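Trudport operating rules for shared robot cells
Progress report to the program manager, Bultska site
Status as of 9th June

1. Work in the period

The reporting period covered the second draft of the operating rules and their trial use in the fabric handling cell. The first draft had been written from the arm supplier's manual and said little about soft goods. Most of the changes come from operator notes made during the trial.

Draft two has 77 clauses. Of these, 8 are still open and are listed by subject in section 4. The remainder have been agreed between Bultska and Odoi and are in daily use.

2. Rules for fabric handling

Grip force is now set per fabric type and recorded in the cell log before the first cycle. The earlier draft allowed the operator to raise it during a run. That permission has been removed. If a garment slips, the cycle is stopped, the setting is changed with the arms at hold, and the new value is logged.

In two-arm cells, one arm is named as the lead for each task. The other arm keeps its fingers open and stays outside the container until the lead arm has cleared the rim. Bistside asked for a fixed separation distance instead. We tested this and found it hard to apply to long garments, which hang well below the gripper. The rim rule has been kept for now.
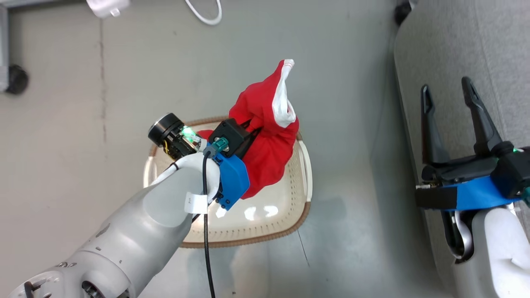 Figure 1. Red cloth held in the gripper above the basket, with the second gripper open at right.

Cable routing has been moved from the guidance notes into the rules proper. Connectors on the gripper and wrist are checked by hand at the start of each shift, and any hanging cable is checked for free travel through the full reach of the task. Floor leads must be kept out of the swept area - this clause is worded loosely and will be tightened.

Labels and tags on the arms must stay readable. An arm with a missing tag is not to be run until it has been matched to the register.

3. Trial use

The trial target was 3,000 logged cycles, and it was met in the first week of June. Log entries were complete for all but some 100 cycles. The gaps fall mainly at shift changes, where the outgoing operator had closed the log before the last cycle finished. The log form now stays open until the arms are at hold.

4. Open clauses

The open clauses concern camera mount inspection, restart after a dropped item, marking of the floor area, and access to the cell while one arm is powered down. Odoi will supply wording on restart. Bultska will draft the rest.

5. Next period

Draft three will be issued to both partners for comment at the end of June. No change to budget is requested. The trial in the second cell depends on delivery of replacement gripper mounts, for which we do not yet have a confirmed date.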